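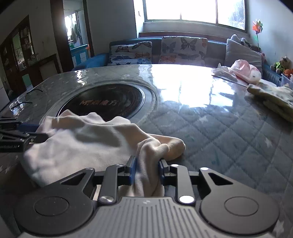

Blue finger pads holding a fold of white cloth.

Rules for Robots That Help at Home

Robots have worked in factories for a long time. Most of them do one job, in one spot, behind a fence. A home is different. People walk in and out, the table is used for meals as well as chores, and there may be a pet under it.

That is why robots that handle things in homes need rules. Some rules are written down in long documents called standards. A standard is a list of things that everyone who makes a product agrees to do. Other rules are just good habits, which engineers call "good practice."

Who writes the rules?

Standards are written by groups of people who meet and talk until they agree. Engineers are in these groups, and so are doctors, shop owners, and people who speak up for customers. A standard can take years to finish. When robots change, the standard has to be changed too.

A company can also have its own rules. Rekha Yadav writes the rules at Craddock, a company that tests grippers. A gripper is the part of a robot that works like a hand. Her rule book has 41 pages. Her team reads it again every November and fixes anything that is out of date.

Rule 1: Do not squeeze too hard

A gripper must be able to hold a shirt without tearing it. It must also be safe if a person's finger gets in the way. Soft pads help, and so does a limit on the force. The limit is a number the gripper is never allowed to go above, even if the thing it is holding starts to slip. Dropping a sock is better than pinching a hand.

Rule 2: Always have a way to stop

A robot that moves by itself needs a stop button that is easy to reach. The button is usually big and red. When it is pressed, the robot must stop moving and stay stopped. It may not start again until a person checks it and tells it to.

Rule 3: Check the place first

Before work starts, somebody looks over the table and the floor. If there is a cooktop, it must be switched off and cool before any cloth goes near it. Cups of water are moved away. Cords are tucked back so they cannot catch on anything.

A tabletop can be tricky in other ways. Shiny plastic reflects the light from a window, and a bright patch can hide the edge of a piece of clothing from a camera. Testers write down where the glare is, so the people who use the pictures later will know.
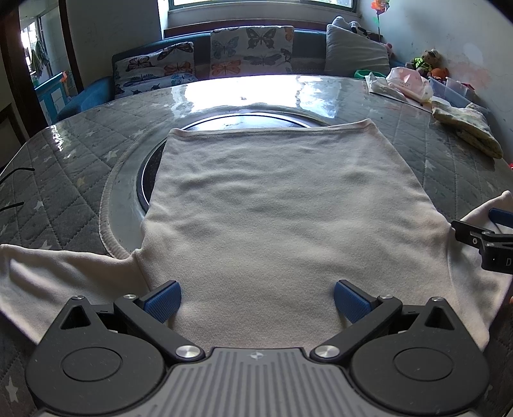 Rule 4: Test it many times

Folding one shirt well does not prove much. At Craddock, a gripper has to close and open 4,000 times before it passes. Then it has to handle 34 different pieces of cloth, from thin napkins to thick sweaters. Every drop and every snag goes on a list.

Rule 5: Ask before you record

Cameras in a home can see toys, letters, and faces. The people who live there must be asked first, and they are allowed to say no. If they say yes and change their minds later, their pictures should be deleted.

Words to know

Force: a push or a pull.
Gripper: the part of a robot that holds things.
Standard: a written set of rules that many people agree to follow.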